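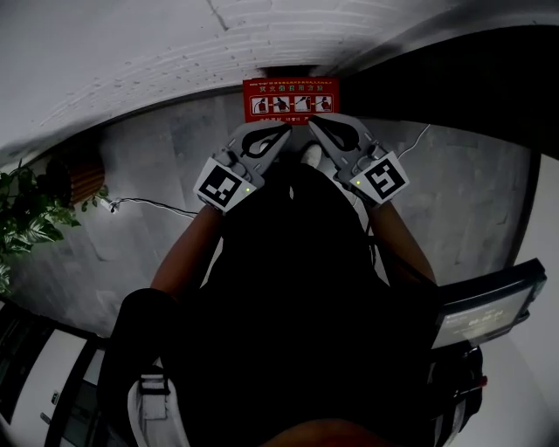
Lista da Equipa de Instalações e Segurança do Edifício – Alcombe

De: Instalações Alcombe
Para: lista-instalacoes
Data: quarta-feira, 15 de julho de 2020
Assunto: Re: Re: placa vermelha, vaso e parede de tijolo

Caros,

Respondo por partes, porque a mensagem de ontem trazia mais assuntos do que assinaturas, e olhem que assinaturas trazia bastantes.

> A placa vermelha ao nível do chão está em chinês. Pergunto se
> vamos ter tradução, se a altura é regulamentar e se alguém
> sabe o que lá diz. Pergunto também quem regou a planta.

Primeiro a placa. Tem uma linha pequena por cima, um título grande e, por baixo, quatro quadradinhos com um boneco a fazer coisas, ligados por setas. Quem não lê chinês fica com os bonecos: um segura num objeto, outro dobra-se, o terceiro mexe num manípulo e o último aponta em frente. Eu leio aquilo como instruções de extintor. O colega da Bellamy que veio ver as portas leu como ginástica laboral. Já pedi a tradução e, até ela chegar, ninguém cola papelinhos por cima, por muito bem-intencionados que sejam os papelinhos.

Quanto à altura: está onde a parede encontra os mosaicos. Para a ler, uma pessoa tem de se debruçar, coisa que num dia normal faz bem às costas e num dia de incêndio talvez fique para depois. A minha proposta é repeti-la à altura dos olhos, na versão bilingue, e deixar a de baixo em paz. A Sandell faz a placa nova em 30 dias. Perguntei se o prazo incluía o parafuso e ainda aguardo resposta.

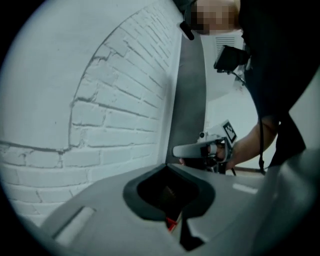 Segundo, a parede de tijolo pintada de branco. Vi na troca de mensagens que há um partido do estuque e um partido do tijolo à vista, e que os dois já se tratam por «prezados», o que nunca é bom sinal. O arco fechado fica. É a única coisa neste edifício com alguma curva e não incomoda ninguém. A tinta está irregular, sim. O tijolo também, e ninguém lhe escreve reclamações. Quando houver verba leva uma demão; entretanto, peço que não se encostem bicicletas, escadotes nem opiniões.

> A grelha branca junto à coluna cinzenta faz barulho ou
> sou só eu? Na sala 241 não se ouve nada.

A grelha: abram pedido no Erkutano, na categoria «ventilação». Não na categoria «outros», onde moram neste momento 2 pedidos sobre a mesma grelha, um a dizer que sopra de mais e outro a dizer que não sopra. Vou juntá-los e deixá-los discutir entre si.

Terceiro, o teto. As calhas de cabos e os tubos são para ficar à vista, foi assim que se decidiu e foi assim que se pagou. As lâmpadas fluorescentes dão a cada um de nós aquele ar de fotografia de passaporte, bem sei. A troca está orçamentada e o orçamento está numa gaveta. A gaveta está fechada à chave e a chave, essa, também há de ter pedido aberto.
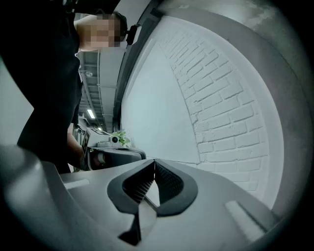
Quarto e último, a planta, que gerou mais correio do que a segurança contra incêndios. É pequena, é verde, tem folhas e não pertence ao inventário, pelo que tecnicamente não a posso transferir, abater nem regar. Na prática, proponho um copo de água à segunda-feira, despejado por quem chegar primeiro. Quem chegar em segundo não rega. Perdemos o feto do átrio por excesso de zelo e não quero voltar a escrever essa ata.

> Sugiro reunião presencial para fechar estes pontos.

Sugiro que não. Quem discordar do arco, da placa ou do copo de água responde a esta mensagem até sexta, de preferência sem mudar o assunto e sem citar a conversa inteira outra vez. Eu cortei o que pude.

Cumprimentos,
Instalações Alcombe

--
Para sair desta lista, envie uma mensagem vazia com o assunto «sair». As mensagens cheias não são processadas.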